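More
Home Features Entertainment
Entertainment

The Long, Quiet Death of the Opening Credits

By Features Desk
2023-01-07
0
3
Facebook
Twitter
Pinterest
Email
Print

I missed the first murder because of a button.

It was the second episode of Phromma, the one with the lighthouse and all the wet wool, and I had settled in for what I took to be the titles. There was a gray sea. There was a cello. A small gray box came up in the corner of the television offering to spare me the whole business, and my thumb, which has been trained by years of this, pressed it before the rest of me had been consulted. When the picture came back a man was lying at the bottom of some stairs and three people were lying about where they had been all evening.

I went back, of course. It took four tries, because the rewind on my streaming service moves in jumps of its own choosing, and I ended up watching the recap, then the end of the previous episode, then an offer to start something else entirely. The murder, when I finally found it, happened under the cello. The makers of Phromma had put their titles over the opening scene, in small white letters, as people used to do in the movies. The button had taken the letters for the titles and the killing for wallpaper.

I have been thinking about opening credits ever since, more than is healthy.

Anyone who grew up with a television in the corner of the living room will remember what they were for. They were a bell. You heard the first bars from the kitchen and you came, wiping your hands. In our house the theme to Flilley, a hospital drama in which no patient ever had anything ordinary, lasted long enough to finish the dishes, let the dog in and lose an argument about the good chair. My mother could time a pot of tea to it. There was a saxophone in the middle, for reasons of the period, and over the saxophone the entire cast turned around one at a time and looked pleased to see us. The surgeon turned from a window. The nurse turned from a chart. The hospital administrator turned from a second, smaller window, which told you all you needed to know about his contract.

Those turns were a language and we were fluent in it. If a new face showed up in the turning, somebody was getting married or somebody was getting shot. If an old face moved to the end and was given the word "and," its owner had a good agent. I knew a great deal about the standing of actors at the age of nine, and nothing about long division.

Then came the expensive years. You'll recall them. A show could not be taken seriously unless it opened with 90 seconds of ink dropping into milk, or a map being sewn, or the inside of a clock. There were bones. There was a lot of fire going backward. Brellico, which was a perfectly decent series about a family that owned a quarry, began each week with marble statues cracking very slowly while a woman hummed, and I must have seen those statues crack 40 times without ever learning which of them was supposed to be the uncle.

I'll confess I loved it. I loved it the way you love a restaurant that brings you a hot towel. It had nothing to do with the food, but it did suggest that somebody back there had ironed a shirt.

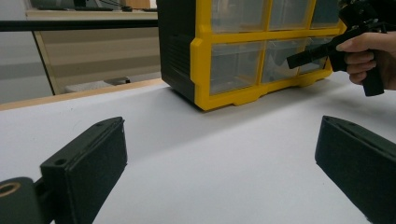 The trouble was that we had stopped watching television one evening at a time. A title sequence that feels like an event once a week feels like a toll booth when you are on your fifth helping of quarry since lunch. By the third time the woman hummed, people in my household were humming back, and not kindly. So the button arrived, and the button was a mercy, and like many mercies it was a little too eager.

Consider it from the designers' side. Someone has spent months deciding how a thread should pull tight through a piece of cloth. Someone has composed a tune that must be mournful and also suggest money. It is shown to the world, and in the first seconds of its life the world is asked, in writing, whether it would rather not. I can't think of another art that has to put up with this. Painters may be walked past, but the museum doesn't station a guard in front of the canvas to point out the cafe.

The shows have noticed. Over the past couple of seasons the titles have been shrinking like a sweater. Many have given up on the sequence and made do with a card: the name of the thing, in capital letters with a lot of air between them, held for 6 seconds over a noise like a truck being lowered onto a piano. Then it's gone and somebody is running through the woods. I timed the card on the last season of Brellico. The statues, the humming, all of it had been replaced by one word and a thud. The uncle, I assume, is at peace.

Others hide. They run a scene first, and then another scene, and you have forgotten that there were ever going to be titles at all when up they come, 14 minutes in, with the swagger of a man arriving late to his own party. I find this tiring but I understand it. By that point you've put the phone down. You might even be too comfortable to reach for the remote.

And a few have gone the other way and dared you. Prindora, which I started in August and intend to finish at some point before I die, changes its titles in every episode. The first time, a train crosses a bridge. The second time the train has one more car. Later there's a light on in one of the cars, and later still there isn't, and there are people on the internet who will tell you in great detail what it means that there isn't. I have read 50 of their theories. Not one of them agrees with any other, and all of them are better than what happens in the plot.

It works, though. I haven't pressed the button on Prindora once. I sit there like a child with an advent calendar, counting train cars, while the actual drama waits its turn. My wife, who dropped out after the business with the twins, still comes in from the hall for the train and then leaves again. She considers herself up to date.

What I miss has less to do with art than with noise. The old themes got into the walls. You could walk down a street on a warm evening with the windows open and follow the same tune from one house to the next, slightly out of step, and know what time it was and that everyone was about to be told something dreadful about the surgeon. I can still do all of Flilley, including the saxophone, and at weddings I sometimes do. I couldn't hum you a note of anything I watched last year. I remember thuds. I have a fairly wide repertoire of thuds.

The old tunes also had words, some of them, and the words were astonishing. They explained the plot. A complete stranger could sit down in front of a comedy in its seventh year and be informed, in rhyme, that two cousins had inherited a bowling alley and neither could bowl. Nowadays I get a recap that shows me eleven people frowning in different coats and leaves me to work it out. Give me the bowling cousins. Give me a verse and a chorus and a freeze-frame of somebody falling into a cake.

There has been some talk of a revival. A few of the newer comedies have gone back to a full minute with a singalong, in the spirit of people who buy a record player, and one of them had the nerve to make the cast turn around and smile. I cheered out loud. Then the little gray box came up over the leading lady's face, exactly at the turn, and asked me what it always asks.

I have since gone into the settings to see whether the box can be switched off. There are menus for subtitles, for the color of subtitles, for the kind of shadow I'd like behind my subtitles. There is a page where I can choose a cartoon animal to represent me. I found a switch that stops the next episode from starting by itself, and turned it off, and it has turned itself back on twice. For the box there was nothing, so I've started putting the remote on top of the bookcase, which is a stretch for me even in shoes. The dog thinks it's a game. We are two episodes from the end of Phromma and so far I have seen every death in it.

Filed under: Entertainment, Television, Streaming

3 comments

quarryfan: The uncle is the one on the left with no nose. It's in the season two commentary.

Mildly Annoyed in Slippers: My kids think the thud IS the theme. They do it at dinner.

teapot: Four tries to rewind is good going. I gave up and read the synopsis.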